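Plernov Hand-Held Gripper Pair
A two-handed kit for recording tabletop demonstrations

Overview

The Plernov pair is the set we reach for whenever a project needs a lot of everyday handling recorded in a short time. A person takes one gripper in each hand, stands at the table and does the job: picking up packets, moving things in and out of a bin, shifting a container over to make room. Every squeeze and every turn of the wrist is logged as it happens, and the result goes straight into the training set for the policy you want to teach.

We really like working this way. After ten minutes of practice most people stop thinking about the tool and start thinking about the groceries, and you can hear it in the room — the chatter picks up and the pace settles. Demonstrations from that point on are smooth, with the small corrections people make without noticing, and those corrections are gold for a learning system.

What the kit records

Each gripper has its own camera looking out past the two fingers, so you get a close view of whatever the hand is reaching for. A head camera adds the wide view with both hands in it. The white marker plates on top of the grippers give the tracker a clean pattern to follow, and the finger opening is logged alongside the video. All the streams share one clock, and the recorder writes them out as a single episode folder when you press the foot switch.

Both grippers are wired. We tried a battery version in the early days and went back to cables within a month. A cable takes a little getting used to (run it away from the hand, over the far or outer edge of the table, and leave some slack), but there's nothing to charge and nothing that drops out halfway through a good take.

Fingers

The fingers are simple dark blocks with flat inner faces, and they unscrew for replacement. They do get scuffed! Corners and top rims go first, since that's where they meet tables, bins and each other. Light scuffs make no difference to the grip. Swap a finger when a chip reaches the flat gripping face, and change both fingers on that gripper together so the closing point stays centered.

Thin, slippery packaging is where this design shines. Food packets, clear bags and floppy strips are hard for a lot of robot hands, and they're the things most people want examples of. Approach flat items from the side, let one finger touch the table first, then close.

Setting up a table

Any steady surface will do, but a plain, pale one is easiest on the cameras. Clamp it down. Keep the lighting soft and even, and watch for bright reflections on glossy wood. A darker background helps the head camera hold its exposure on the table.

Put the container somewhere both hands can reach, then move it between episodes. Turn it, slide it left, push it toward the far edge. The same goes for the packets: overlap a couple, stand one up, change the order. A model that has only seen one tidy layout will only handle one tidy layout. Record some takes where the hands start well away from everything, too. Open-finger approaches over bare table look dull on playback, but the policy needs them to learn how to come in from a distance.

Ruxandra Furtună, who wrote our operator guide, recommends blocks of 10 episodes with a short break and a fresh layout after each block. Her first full set with this kit came to 856 episodes, and roughly 800 were kept after review.

In the case

Two hand-held grippers, left and right
Two marker plates, fitted
Head camera with adjustable band
Two gripper cables and one head camera cable
Spare finger set and driver
Zestent recorder software
Foot switch
Printed operator guide

Works with

Fiva dataset format, export built in
Milošević table frame, with or without clamps

Care

Wipe the fingers with a dry cloth after handling food packaging. Check the finger screws every 400 episodes and the marker plates at the start of each day. A plate that has been knocked, even slightly, should be recalibrated before you record.

In use
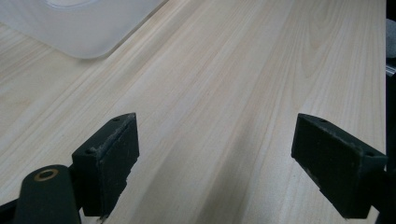
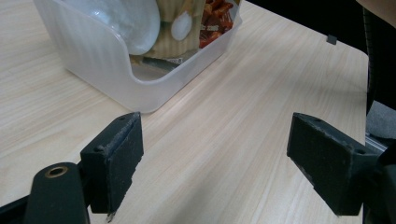
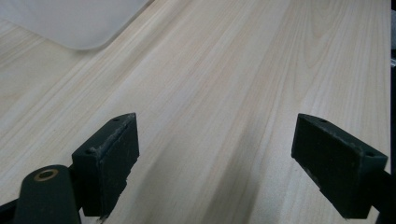
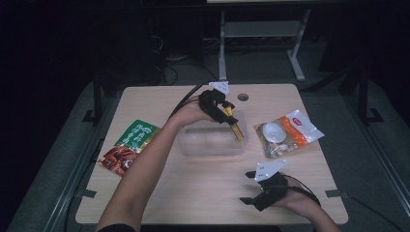
First three: gripper camera views, fingers open over the table. Last: head camera view with both grippers.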